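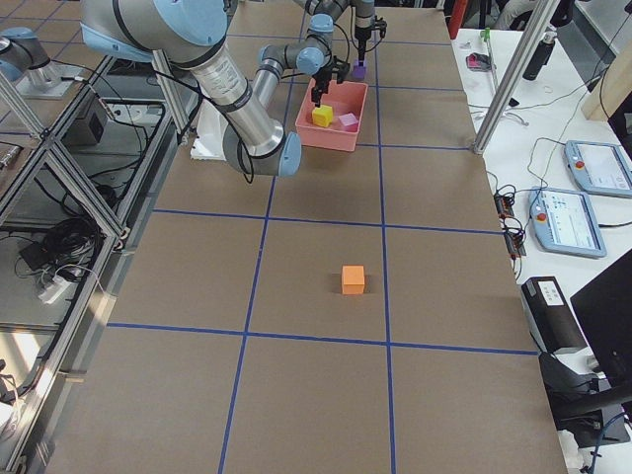

The joy of a taped table

By Wakana Kikuchi

I came to blue tape late, and now I can't stop. It began in May, when the big table in my back room had become the place where everything landed and stayed. Paint swatches, receipts, half a puzzle. Yae Sugawara, who teaches a tidy-up class at Hollska, told me to clear it completely, mark it into cells with tape and let one kind of thing live in each. An afternoon and one roll later I was ringing friends to make them come and look!

The idea is wonderfully plain. A bare table invites you to spread out, and a table with lines on it makes you choose. You put the scissors down inside a box, and the next time you want them your hand goes straight there. Children take to it faster than adults do (my nephew was correcting me within minutes).
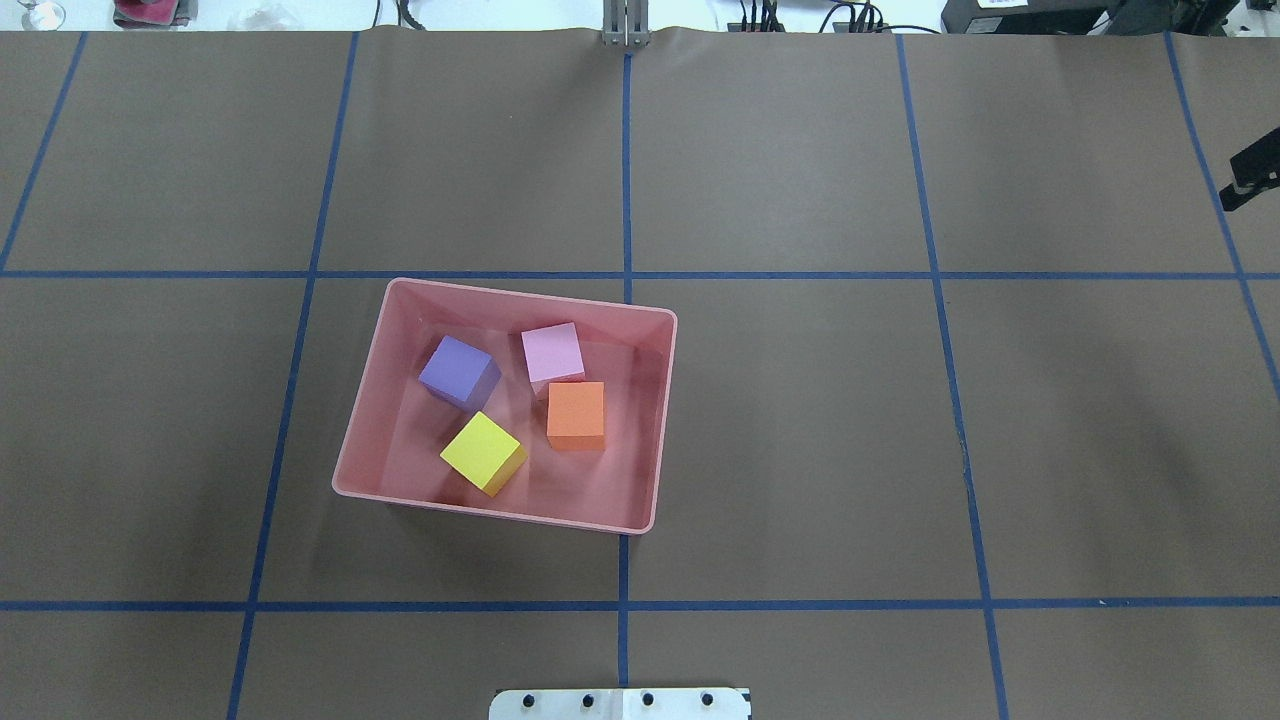 Start with a container, says Yae, and only then think about the lines. She likes a shallow one you can see into from where you stand, with no lid to fiddle with. Foam cubes are her favourite thing to practise on, being light, cheap and kind to the floor. The pink bin with purple, pink, orange and yellow cubes in it is just the sort of thing she means: every colour shows at a glance, and there's room to get your fingers round each one. It sits right across a line, too, and I find that cheering. The grid is there to help you, and a bin that wants to straddle two cells can go ahead and straddle them.

Brown paper under the tape is well worth the bother if you're fond of your table. Pull it snug, start in the middle, and don't fret over creases. I used Ziltell paper from the end of a roll and it has lasted beautifully.

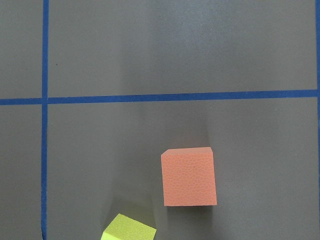

Getting lines dead straight is the part people worry over most, and I'd like to talk you out of it. I measured my first grid to the millimetre and it took all morning. The second I did by eye, with a cup of tea in one hand, and I like it better. Look at the blue strip running across between the cubes and the far side: it climbs a little towards the right, and the orange cube looks perfectly at home below it. Slightly rough edges don't matter either. What you want is a colour that stands out, so you can find your cell without thinking.

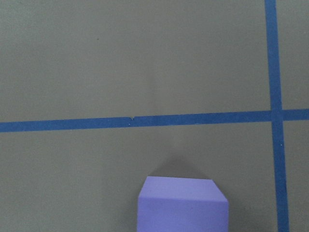 Two strips, one crossing, and plenty of room left over.

Leave some cells empty. I fought this for weeks, as an empty square looked like waste to me, and now it's my favourite bit of the whole table. That's where the post goes while I open it, or the button I'm about to sew on.

If you'd like to try it, begin with 4 cells and add more when you find yourself wanting them. I've got 6 at the moment and a fresh roll waiting in the drawer.

More from Home & Table, September 2025
Sorrentino's stacking trays, tried for a month
A sewing corner in a cupboard
Tretetti: small shelves for awkward walls
100 uses for an old jam jar
Letters: your craft rooms, before and after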